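Home | Products | Handling | Service | Contact

Prerari Handling Station – Open Day, November 2025

Visitors may see the Prerari station at work on a taped cardboard box held in a white tray. 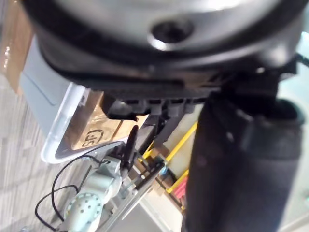
Station gripper, close view (contact: Iolanda Brandão, Product Manager)

The station is supplied with padded gripper fingers. Groups are limited to seven persons, and each demonstration lasts 50 minutes. A two-arm station with multi-fingered hands is also shown.

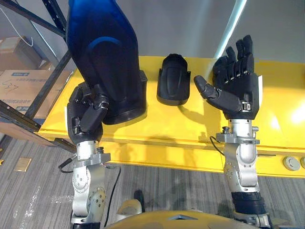
Two-arm station with molded parts, yellow table.

Print this page | E-mail this page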